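The Jinham Bus

The last bus from Jinham to Canbridge left at 6, or at any rate that was when the driver folded his newspaper. I had been waiting since 4 with a suitcase, a cheese sandwich and my resignation from Huerta, typed out twice in case they lost the first.

"Single or return?" he asked.

I said single, with what I hoped was some grandeur.

"Return's ten pence cheaper."

So I bought the return. It sat in my coat all the way past the reservoir, spoiling things. By Canbridge I had forgiven my manager and most of accounts. By the time I found a room I was wondering who would water the fern.

I went back on the Monday. They hadn't opened either letter. The fern had been promoted to my desk, and was thought to be doing well.

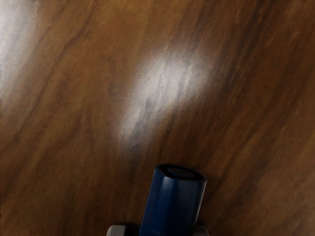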